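Saturday, late evening

I came home at ten and my feet are still hurting, so I write this sitting on the bed with the shoes off and the window open. In the kitchen the radio of the neighbor is speaking about the election again. I closed the door but I hear it through the wall. In May I believed I would be tired of this race by now. I am tired of the television part of it, but the rest interests me more than before.

Today we walked the streets behind the old Saten factory. I had the list for 39 doors, and Thulani Venter had the other side of the road. He is quicker than me because he doesn't stop to find the right word. I prepare my sentence before every door. "Good morning, I am here for the Ntuli campaign, do you have two minutes?" I say it quietly on the path and then I say it loud when the door opens. Once I said "good evening" at eleven in the morning and the woman laughed, but she took the leaflet.

I want to put down what people told me, because last week I waited until Sunday and then I had forgotten half.

At the first house where somebody opened, it was an old man with a newspaper in his hand. He asked me if I can vote myself. I said yes, this will be my second time, and I showed him that I am proud of it. He said he has voted in every election for the county commission, and that he can't remember one where the two candidates spent so much money to talk about a bus. I did not know what to answer. It is true that both of them have the bus in their new ads. In ours, Ntuli is standing at the stop on Kirneck Avenue and she says that line 16 should run on Sundays. In the other one there is a man's voice, very deep, asking who will pay for it. The old man said to me, "Well, who will?" I gave him the sheet with the numbers. He put it inside his newspaper, so perhaps he will read it.

Three doors later a young mother told me that she doesn't follow politics. Then she spoke for fifteen minutes about politics. She works at the bakery and on Sundays she pays a taxi, or her brother brings her if he is awake. I wrote everything on the back of my list and I asked if somebody from the office may call her. She said yes but not before noon. I underlined "noon" two times, because the people in the office call everybody at nine.

There was a dog at the yellow house. I don't want to write about the dog.

At one o'clock we sat on the wall near the church to eat. Thulani had made sandwiches for both of us, with too much mustard. He asked me how I thought the new ad was. I told him the truth, that I don't like the music. It sounds like an ad for insurance. He said the music was bought from a firm, Futex, and it came in a package together with the editing, and that the campaign couldn't choose very much. Then we watched it again on his telephone, with our heads together and a hand over the screen against the sun. I must say it is better the second time. She looks into the camera in a calm way and she doesn't promise anything large. The other ad, in comparison, has her face in gray and walking slowly, the way they show a person who left the courthouse. In reality she was walking to her car. I know it because I was there that day, carrying the folding chairs.

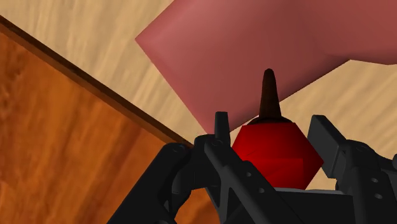

Thulani thinks that the gray kind of ad works, and that we should make one too. We argued a little. He says people remember what makes them angry, and that we are being polite while the other side is eating our lunch (I had to ask what this means, while I was eating his lunch). I said that at the doors I hear another thing. When people speak to me about the ads, they speak about them like about the weather, something which comes and which they can't stop. The bus they speak about with their own words. The school roof also. He said that at the doors people are kind, and on the ballot they are not kind. I am still thinking about this. Maybe he is right, he has done four campaigns and I have done this one and a half of another.

In the afternoon it was slower. Many people were out, or they were home and did not open. I could hear a vacuum cleaner in one house, and it stopped when I rang, and then after a while it started again. I left the leaflet in the door, the correct way, folded and not in the mailbox, because we are not allowed to use the mailbox. They told us this in the training and I repeat it to all the new ones, maybe too often.

One man at the corner was angry. He had a sign for the other candidate in his grass, and I should have seen it before I walked up. He asked how much they pay me. I said nothing, I mean I said the word "nothing," and he thought I refused to answer. So he became more angry. I tried to explain and it went worse, as always when I am nervous and the small words go away. Finally I said, "Sir, I am doing it for free, and I wish you a nice weekend." He looked at me and then he said, "You too," as if he was surprised by it himself. I marked him as a 5 on the list, which is strongly against. But I wrote next to it "polite at the end."

A woman in the same street asked a question I could not answer. She wanted to know what Ntuli thinks about the water rates, because her bill was 119 dollars last month and she lives alone. I looked in my papers. We have a page for the bus, for the roof of the school, for the parking at the clinic, and nothing for water. I told her that I don't know and that I will find out. She said, "That's a new one, somebody who doesn't know." I think she meant it in a good way but with this kind of sentence I am never certain. I have her address and I will write to her myself if the office doesn't do it.

At five we brought the lists back. The office was full, and hot, and somebody had eaten all the pretzels. They have put up a large paper on the wall with the days that remain. When I started it said 100, and I thought this was a very long time, like a whole school year. I didn't look at the number today. I looked at the map beside it, where our streets are colored in with green pencil, and my street behind the factory is now green too. I did the coloring myself and I went over the line a bit at the church.

After this there was the meeting. It was supposed to be half an hour. First they talked about the debate, which will be in the high school, and if there will be a timer that everybody can see. The other side does not want the timer. Our side wants it very much. I don't understand why it is so important but they discussed it until seven. Then came the question of the second ad. It is not filmed yet. There are two versions on paper, and they read both of them out loud to us. One is Ntuli with the nurses in the parking lot of the clinic. The other one is the answer to the attack, with headlines and a loud voice. They asked us to raise a hand. I raised mine for the nurses. Thulani raised his for the other and he looked at me over the heads and shrugged. The nurses won but not by much, and the campaign manager said it was only to get a feeling and they would decide on Monday with the people who pay for it. So I am not sure why we raised the hands.

I did speak one time. I stood up and said there should be a page about the water rates. My voice was a little high. Somebody in the back said yes, she got this question also, and another one said he got it twice. The manager wrote it down. I was very happy about this, more than is reasonable.

Thulani drove me home. We did not talk about the ads anymore, we talked about his mother's knee and about whether it is worth to repair a car with so many miles. When I got out he said I should take the even numbers next time, since there are fewer stairs on that side. I had not noticed that he always took the odd ones.

Things for tomorrow:
Call the office about the bakery woman, and tell them noon.
Look for the water rates on the county page. There must be a table.
Wash the campaign shirt, the mustard is on the sleeve.
Learn the sentence about the school roof better. I say "leaking" and "licking" the same way and yesterday a boy laughed so much that he had to sit down on the steps.
Write to my sister. She asked in her last letter what exactly a county commissioner is doing, and I started an explanation and stopped after one page. I think I can do it shorter now. I would begin with the bus.

The radio next door is off. It is almost midnight and I have not eaten a real dinner, only two crackers and the apple from the bag. I will make an egg and then sleep.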